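Boutique > Entretien de la cuisine > Pierre à nettoyer Fluda

Je vends la Fluda depuis deux ans et c'est toujours elle que je rachète pour chez moi – le pot de 500 g me fait presque l'hiver ! On mouille l'éponge, on frotte la pâte, ça mousse, on rince.
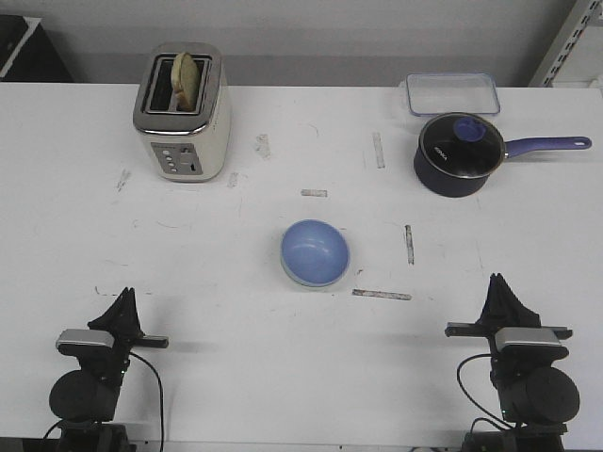
Par contre, jamais sur l'aluminium brut (j'y ai laissé une cafetière). Le parfum citron revient en octobre, l'éponge Primby est vendue à part.

Nous utilisons des cookies pour mesurer l'audience. Accepter | Refuser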